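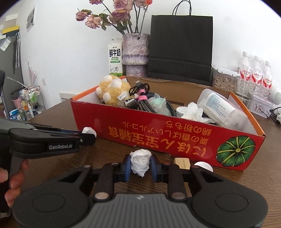 Reading time: 2 min

Notebook, September, a little after 3 in the afternoon

Still on the mixed box. I said last time I'd get through all of it before moving on to the Tedesco shelf and I'm sticking to that, even though mixed boxes are my least favorite kind of sorting (everything goes in them and then they go on top of a cabinet for a year).

The box itself is a keeper. Bright red front, orange rim, white inside, yellow Japanese lettering and a green pumpkin with yellow ribs. The printing is upside down the way the box sits on the table, so I guess whoever opened it went in through the bottom. Don't care, it's big and I love it. The front flap has a bit of a bend in it near the bottom. I might run a strip of tape along the inside, otherwise leave it alone.

Cables. The coiled black-and-white braided one already has pink cable ties on it, so that goes straight to the Gesside drawer. The black ones are the usual knot. There's a USB connector sticking out of the pile and I want to try whatever that belongs to before it gets a label. Please, everyone, tie your cables before they go in a box! I spent 12 minutes on one knot last time and ended up with two cables I didn't even want.

The yellow plush with the white bumps all over it - going to the soft goods bin at Itberg. Leave the little white tag on. I cut the tags off the last batch and then had no idea which list they came from.

The mint green stuff in the see-through bag: haven't opened it, so no entry yet. Same for the white bottle lying on its side. I'll read the label properly and write down what it says, and if it's a liquid it can't stay in with the cables. There's a small white cap in the box too. I'm putting caps in the dish until I've matched them up, no guessing. We have more than 500 loose pieces in the Prurkerent cabinet already and I bet half of them are caps.

Crumpled tissue goes in the trash.

Small wooden block from the table - back with the other blocks, and check the round white cap next to it against the dish.

Milk carton behind the box is not part of the sort, do not give it a number.

Next free number on the list is 73. Start with the bottle.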